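Minutes of the Equipment and Premises Meeting
Held on 30 June 2020 in the upstairs meeting room, following the visit to Trukine

Present: Setsuko Kawaguchi (chair), Takeshi Ebihara, Renji Furukawa, Hatsue Ishida, Prasanna Ekanayake (minutes)
Apologies: none

1. Minutes of the last meeting

Agreed as a true record, with one change. Under item 4, "the new racking" should read "the second-hand racking". Renji asked for this to be put right as he has had two people congratulate him on the new racking.

2. Matters arising

The loading door still sticks. The fitter from Nakajima came, oiled the runners and left an invoice. Takeshi is to ring them before it is paid. The label printer has been moved to bench two and the complaints about it have moved there as well.

3. Report on the Trukine open day

All five of us went. Setsuko asked that this item be written up more fully than usual, as the owners will read it and will want to know why we are not coming back with an order form.

Trukine were showing the Brelo, a robot arm with a hand on the end, sold for packing and sorting small goods. We were asked along by their sales office after our enquiry in the spring. The invitation said we would see the robot "packing a normal order from start to finish". We did not. We saw it pick things up and put them down, some of it well done, but nobody at this meeting would call it packing an order.

3.1 The talk

The talk went on for most of an hour. There was a great deal about the future of warehouses and very little about ours. Hatsue asked how many lines a day the Brelo is handling at the sites where it is already in use. The presenter said it depended on the site. She asked for any one site. He said he would come back to her. Hatsue wishes it noted that she gave him her card and has heard nothing.

The slide on savings took it that the robot would run through the night with no one in the building. Renji asked who refills the boxes. There was a pause, and then we were told that a person would do that at the start of the shift. Renji worked out on the back of his programme that our smallest box line would run dry well before the first tea break. He has kept the programme if anyone wants to check his sums.

3.2 The demonstration

After coffee we were taken through to the workshop in two groups. Setsuko, Hatsue and Prasanna were in the first, Takeshi and Renji in the second. It was useful to compare notes afterwards, as we did not see quite the same thing.

In the first group the hand picked up small items and set them down again. There were three misses. On two of them it tried again by itself and managed. On the third the operator stepped in, moved the item slightly and restarted it. Setsuko asked whether that would count as a stoppage. She was told it would count as an intervention. She asked what the difference was and did not feel she got an answer.

In the second group there were no misses at all. Takeshi thought this very impressive until he heard what the first group had seen, and now wonders whether the items had been laid out again in between. He does not say they were. He says he would like to see it done with our stock, laid out by us.

Pace was the main worry. Renji timed several picks on his watch and says the slowest of our summer staff would be well ahead. Trukine said the speed had been turned down for visitors. When Takeshi asked to see it at working speed he was told this was not possible with people standing near. That may be perfectly fair, but it does mean that none of us has seen it at working speed.

3.3 The hand

To be fair to Trukine, the hand is the best part of it. All of us had expected a plain clamp or a sucker on a hose. Hatsue, who came in ready to dislike it, said it was a handsome piece of work. The fingers are metal with rubber tips, and they closed on a small carton without marking it, which our own strapping machine cannot claim. 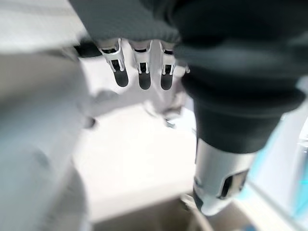 Takeshi's questions were nearly all about wear. He wanted to know how long a set of rubber tips lasts, what a set costs, and whether we could change them ourselves or would have to wait for an engineer. He was told the tips are "a consumable" and that prices are on request. He requested. We are still waiting.

He also asked about the cloth covering, as our packing floor is dusty and the card dust gets into everything. The engineer, who was a good deal more open than the sales people, said that dust was something they were "keeping an eye on". Takeshi took this to mean that it gets in. Prasanna asked if the covering could be taken off and washed and was told it could be replaced, and there was no price for that either.

Renji asked what happens when a finger breaks. The whole hand goes back to the maker, Pradora, and a loan hand is sent if there is one to spare. He asked how many they keep to spare. The engineer laughed, and Renji did not find that comforting.

3.4 Cost

The written offer was handed over in a folder as we left. It is for a hire scheme with no outright purchase. The figure is 586 a week over 3 years, before service and before the fitting of a guard rail. The guard rail is listed as "by customer". Hatsue pointed out that the service plan is described on one page as included and on another as recommended, and it cannot be both.

The offer also asks for a clear floor area that we do not have unless the returns cage is moved. Nobody has anywhere to move the returns cage to. This came up when we looked at the second baler and the answer has not changed.

Setsuko asked each person for a view.

Takeshi: would not sign, but would take a trial if it cost us nothing and used our goods.

Renji: against. He thinks we would be paying to have someone stand beside it. He would sooner see the money go on a decent conveyor and two more benches.

Hatsue: against for now. She would look again if Trukine can give her the name of one customer who will talk to her on the telephone without a salesman on the line.

Prasanna: in favour of a trial. He thinks the rest of us are being a bit hard on it – the hand did handle shapes he would not have expected, and the repetitive work on bench four has already given us two sore wrists this year. He does agree the offer as written is poor.

Setsuko: agrees with Prasanna about bench four and with Renji about the price.

There was some discussion about bench four. Renji said sore wrists could be dealt with by moving people round more often, as we used to. Prasanna said we stopped doing that because Renji's rota could not cope. It was agreed to take this up under item 5.

3.5 What the staff should be told

Word has got round the floor that we went to look at robots and two people have asked Hatsue about their jobs. It was agreed that Setsuko will speak to everyone at the morning briefing and say plainly that we went to an open day, that nothing has been ordered, and that nothing will be ordered without the floor hearing of it first. The Trukine folder is to be left in the canteen for anyone who wants to read it, with the price page left in.

Actions on item 3
Setsuko to write to Trukine declining the offer as it stands and asking for a trial of 10 working days on our own site, at no charge, with our stock.
The trial list to be made up by Renji from the 470 lines we keep on the ground floor. He is to include awkward ones, but Setsuko asked him to be reasonable and not to choose only awkward ones.
Takeshi to put his questions on tips, covering and loan hands in writing, and to ask for a price against each.
Hatsue to chase the presenter for a customer's name.
Prasanna to measure the space by the returns cage and bring a drawing.

4. Pallet truck

The older truck failed its check again on the brake. Renji has put a tag on it and taken the handle off, after finding it in use with the tag tucked underneath. Two quotes are in for a replacement. The cheaper one does not include delivery, so it may not be the cheaper one. Takeshi to find out.

5. Rota and bench four

From the start of next month no one is to do more than half a shift on bench four. Renji will redo the rota and Prasanna will help him with the spreadsheet. Hatsue asked for the bench itself to be raised, as most of those using it are taller than the person it was set up for. Takeshi has blocks that will do until something better is found.

6. Any other business

The kettle in the packing office has gone missing. If it has been borrowed, please bring it back.

Hatsue asked that travel to open days be claimed on the proper form. Three of the five claims for the Trukine visit came in on scraps of paper, one of them a Trukine leaflet.

7. Next meeting

To be fixed once Trukine have replied. If they have not replied by the time the pallet truck quotes run out, Setsuko will call a meeting anyway.

Minutes taken by Prasanna Ekanayake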